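Setting Up a Two-Arm Tabletop Session
Stirau Robotics Club, Student Handbook, Part 4
Maintained by Rehema Koech. Last revised Wed 17 March.

Read Parts 1 through 3 before you start. You should already have a bench login and know where the emergency stop is. Part 4 covers the steps from power-on to the first saved run of the mug task.

Before power-on

Check that both arm bases are bolted down. Try to rock each one by hand. If a base moves, stop and tell the bench lead.

Look at the cables with the arms in the rest pose. Each loop needs enough slack for the wrist to turn fully in both directions. A tight loop will pull on the connector and drop the gripper signal partway through a run.

Lay the mat flat. Old tape marks from the October course are no longer valid and should be peeled off.

Power and homing

1. Switch on the bench supply, then the right arm, then the left arm. Wait for the base lights to turn green before moving on.
2. Start the Urio control program and pick the profile named "table_two". Do not use "table_one"; its joint limits were set for the old mounts.
3. Home the right arm first. Keep hands off the table until the program reports that homing is done.
4. Home the left arm.
5. Open and close each gripper twice. The reported opening at full travel should be 78 mm or more. If it is less, run the gripper calibration and repeat this step.

Left and right are always named from the robot's side, facing forward. People standing across the table get this backward, and the log files then have to be relabeled by hand.

Setting the speed

Keep the speed scale at 29 percent for all student sessions. The program accepts values up to 3000 in the raw speed field, but the club profile is locked at 2667. If the field shows another value, the profile did not load. Quit and start Urio again.

Placing the objects

Put the mug tree near the middle of the mat with open pegs within reach of the arm that will hang the mug. Plates go upright in the dish rack at the back of the table. Objects that are not part of the task stay on the table as clutter, and their positions should change between runs.

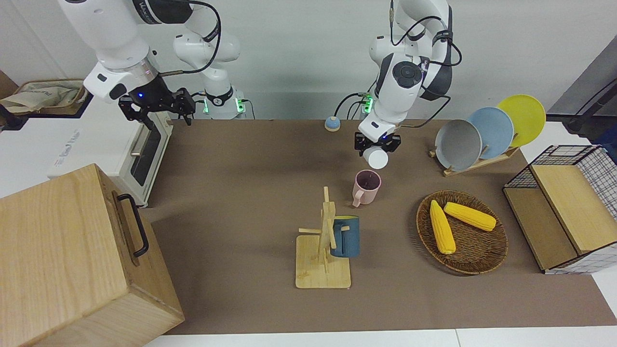 Grasp cups and mugs from above, with the fingers pointing down. Close slowly and stop when the force reading levels off. Lift straight up before making any sideways move. The idle arm stays open and clear of the shared area.

Saving the run

Press Record in Jurnulo before the first motion and Stop after both arms are back at rest. Enter the task name, your initials and the result. Failed runs are saved too, marked "fail", with one line on what went wrong.

Shutdown is the reverse of power-on: left arm, right arm, bench supply. Spare finger pads are in the Goson drawer. Write down any you take.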